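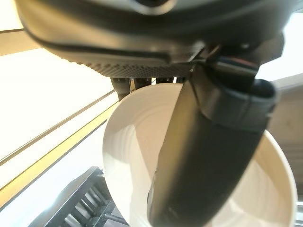
Farhad Ansari wrote in after the May issue to say I had been unfair to the meal kit people, and that he and his wife have saved money every week since they signed up. He sent his arithmetic. I read it twice and I'm still not sold, but he did make me go back and look at the subject properly, and a few other readers had asked, so I'm giving it the room this time.

The claim, for those who missed it, is that a box of pre-measured ingredients costs less than shopping for yourself because you throw less away. It's a good claim because it sounds like common sense. Everybody has found a bag of gray parsley at the back of the drawer and felt bad about it. The kit sends you six sprigs, you use six sprigs, no guilt.

Farhad's figures compare the kit with what he used to spend at the store plus takeout. That is where I got stuck. Of course a box of dinners is cheaper than takeout. So is a can of soup. If the box got him cooking on nights when he would have called for noodles, good for the box, but then what saved him the money was staying home and turning on the stove. A grocery list could have done it for the price of the paper.

So I tried it the dull way. I signed up for Irnard, which is the smaller of the two services that deliver here, and I paid for it myself before anyone asks. Four dinners for two people came to $118 once the introductory discount ran out. The discount runs out faster than you'd think from reading the front page of the website. Then I took the recipe cards to the market on Skála Street and bought the same four dinners at full shelf price, including whole jars and whole bags of things where the kit had sent me a spoonful.

I'm not going to print the receipt, since prices where you shop won't match mine, but I came home well under the price of the box and with most of a bag of rice, a nearly full bottle of vinegar, and enough cumin to last into winter. The parsley did go off. I will grant them the parsley.

The other service, Kustomard, lets you build your own box, and two of you told me this changes everything. I looked into it. You can swap the chicken for a different chicken. You can drop the side dish, and the price stays where it was. There is a "pantry add-on" where you may buy salt. I don't want to be sour about it, but a person paying extra to have salt mailed to them ought to stop and think for a minute.

Now the waste argument, which is the one I take more seriously. Janka Ševčík has been keeping a notebook of what her household throws out, and she let me borrow it. She did a month on kits and a month off. During the kit month they tossed less food, no question. They also filled the recycling bin twice as fast, and the ice packs went straight in the trash after the first few, because how many ice packs does one freezer hold? The companies say the packaging is recyclable. Some of it is. The lining in my Irnard box said to "check locally," and I did, and the answer locally was no.

Then there is the time question. My card said 30 minutes. It took me most of an hour, and I cook dinner nearly every night. Whoever timed that recipe had their garlic peeled already. Kristýna Kratochvíl says hers run closer to the stated time if she reads the whole card the night before, which strikes me as homework, though I believe her.

In fairness, there are people these things suit. If you've just moved out on your own and don't know what a shallot is, a month of boxes will teach you some things, and you keep the cards. If you can't get to the store easily, delivery is worth real money, and this year more of us have been in that spot than usual. Zdeňka Skála told me the boxes got her through the spring, and I wouldn't argue with her for a second. She also told me she cancelled as soon as she was comfortable shopping again. Cancelling took her three screens and an email.

My suggestion, for what it's worth. Before you sign up, write down what you spend on food for two weeks, store and takeout on separate lines. If the takeout line is the big one, pick four dinners you already know how to make and put them on the fridge. If you still want the box after that, take the discount, put the date it ends on your calendar, and keep the cards. The Irnard lentil one is decent once you double the onion and ignore what it says about the lemon.

Farhad, I did run your numbers with the takeout taken out. You come out behind by a little. You're welcome to send me a correction and I'll print it, as long as it has the delivery charge in it this time.

One more item on the same subject. Several readers asked about the Trotivetti flyer that came in the mail offering $100 of free groceries. Read the back. The credit is spread across your first several orders, each with a minimum, and the account renews by itself. I haven't tried it and don't plan to. If one of you has, and got the whole amount, write and tell me how many orders it took.

Next issue: chest freezers, and whether buying half a cow makes sense for a household of two. I have my doubts about that as well.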